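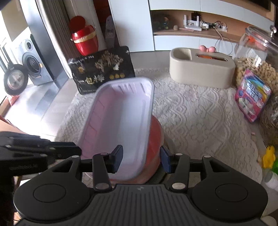 Posted by Wiebke Rieger, 9 February 2020

Cladwood Allotment Society, minutes

Present: Rieger (notes), Janssen, 14 members. Last minutes ok'd.

Water: Hondine bill up again. Meter to be read in April. Reinhold to call re leak by lower gate.

Seed order: going with Munshi, 58 packets. Beans short last year, order more. Trays still $3 each.

Shed roof: Clenix quote in, too high. Get annother.

Plot 9: weeds. Letter sent, no reply.

AOB: compost delivery blocked the lane, agian.

Comments
Pat: can I swap my peas for leeks?
Joan R: Gate was open last night. Please lock it!!

Recent
Plot rents
Frost dates

Contact | © Cladwood Allotment Society | Back to top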